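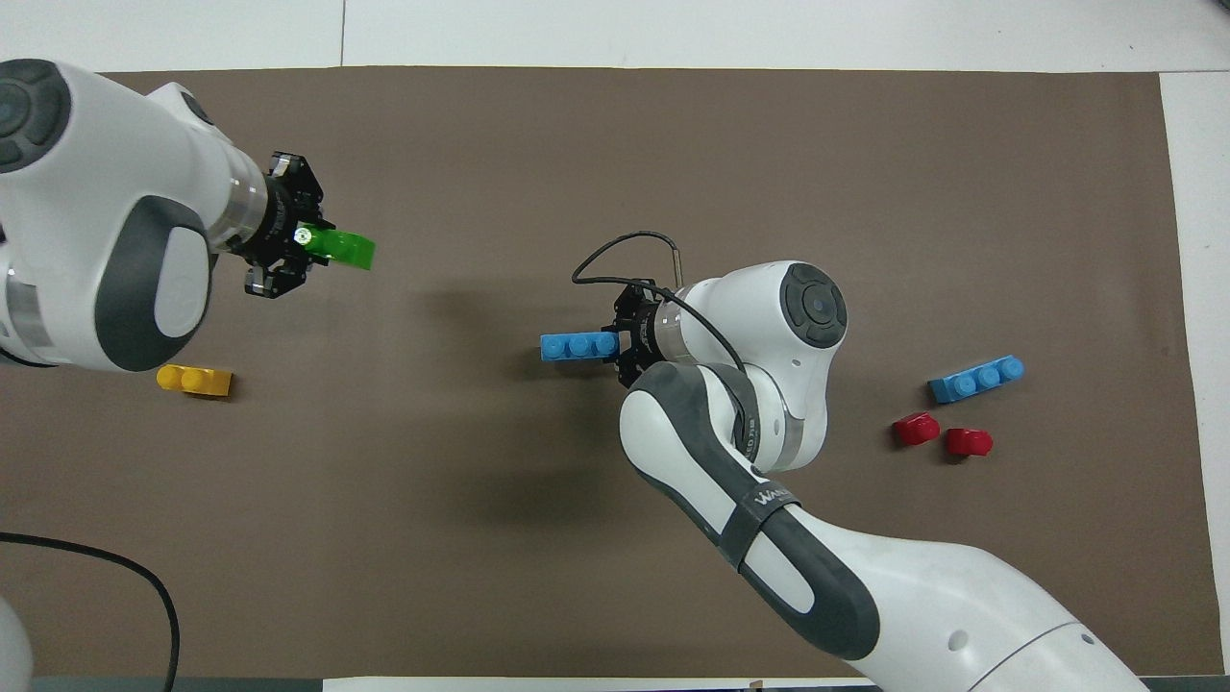 Drying Time of Water-Based Wood Finish on Three Kinds of Board

Macario Rosales
Materials and Methods, project report
January 4, 2021

Introduction

My uncle builds bookshelves in his garage and always complains that the finish on the pine shelves is ready before the finish on the oak ones. He uses the same can for both. I wanted to find out if the kind of board really changes how long a water-based finish takes to dry, or if something else in the garage is causing it. The two shelves are usually made at different times of year, so the weather could be the whole explanation.

The question for this project was: does a water-based clear finish dry at a different speed on pine, oak and birch when everything else is kept the same?

Background

A water-based finish has small bits of resin spread through water. When the water leaves, the bits come close together and join into a film. The water can leave in two ways. It can go up into the air, or it can go down into the wood. How fast it goes up depends on temperature, air movement and how damp the air already is. How fast it goes down depends on the wood.

Pine is a softwood and birch and oak are hardwoods. Oak has large open pores that you can see without a magnifier. Birch has small pores and a smooth surface. From this I expected oak to dry first, since the finish could run into the pores, and birch to dry last. This was the opposite of what my uncle had told me.

There are different meanings of "dry" and this caused me trouble early on. A surface can be dry to a light touch and still take a fingerprint if you press. I decided to use two stages. "Touch dry" means a cotton ball dropped on the surface falls off when the board is tipped up and leaves no fibers behind. "Sanding dry" means that 220 grit paper makes a white powder and does not clog.

Materials

Pine, oak and birch boards, cut to the same size, 4 of each
Westora clear satin water-based finish, one can
Foam brushes, a new one for each board
Sandpaper, 150 and 220 grit
Cotton balls
Kitchen scale that reads to a tenth of a gram
Room thermometer with a humidity reading
Timer and notebook

Method

The boards were stored flat in the spare bedroom for two weeks in November before I did anything to them. Wood takes up or gives off moisture until it matches the room, and I did not want one kind to start out damper than the others. They came from the same lumber yard, but the oak had been kept on an outside rack with a roof over it and the other two had been indoors.

Each board was sanded with 150 grit and then 220 grit, going with the grain, and wiped with a cloth that was barely damp. I then waited until the next day.

To put the same amount of finish on every board, I set the board on the scale, zeroed it and brushed until the reading reached my target weight. This worked better than counting brush strokes, which I tried first on scrap. I had to work quickly because the reading slowly drops while you brush. I put the boards on blocks at the far end of the room with the window shut and the heat vent closed. The thermometer stayed near 70 degrees the whole time.

I started the timer for each board when the brush left it. Every five minutes I did the cotton ball test on a new spot. After a board was touch dry I waited half an hour and then began the sanding test, also on a new spot each time, near the edge so I would not use up the middle.

Results

All of the boards became touch dry within an hour. Pine was first on average, birch was next, and oak was last. The difference between pine and birch was small, and one of the birch boards was ready before two of the pine boards. I would not say those two are different based on this test.

Oak was clearly slower. The flat parts of the oak were dry at nearly the same time as the birch, but cotton fibers kept catching in the pores. When I looked with a hand lens there was still wet finish sitting in the longer pores after the surface around them had gone dull.

The sanding test gave the same order with a wider gap. The slowest board in the whole test was an oak board, which took 283 minutes to reach sanding dry. The paper clogged on it several times before that, always along the pore lines.

One pine board had a knot. The finish over the knot stayed shiny and soft long after the rest was done. I tested away from the knot and kept the board in the results, but I made a note of it.

Discussion

My prediction was wrong. I thought pores would help by pulling water down out of the finish. What seems to happen is that the pores fill up and hold a thick bead of finish. A thick layer dries more slowly than a thin one, and a pore is deep and narrow, so there is not much surface for the water to leave from. Most of the oak board was thin and dry while the pores were still full.

This agrees with what my uncle sees in his garage, although his is colder and he puts on heavier coats. He said he now waits overnight on oak no matter what the can says.

Sources of error

I did the cotton ball test by hand, and I may have dropped it from different heights. The five minute spacing means each touch dry time could be up to five minutes late. Waiting half an hour before the first sanding test could also hide a board that was ready sooner. The oak may have been a little damper inside than the others even after two weeks, and I had no moisture meter to check. Four boards of each kind is a small number.

I only tested first coats. A second coat goes on top of sealed wood, so the type of board might matter less.

Further work

I would like to repeat the oak part with the pores filled first. If filled oak dries as fast as birch, that would support the idea about the beads of finish. I would also weigh the boards while they dry, so that the water loss could be drawn as a curve. I have enough finish left in the can for this, and two spare oak boards.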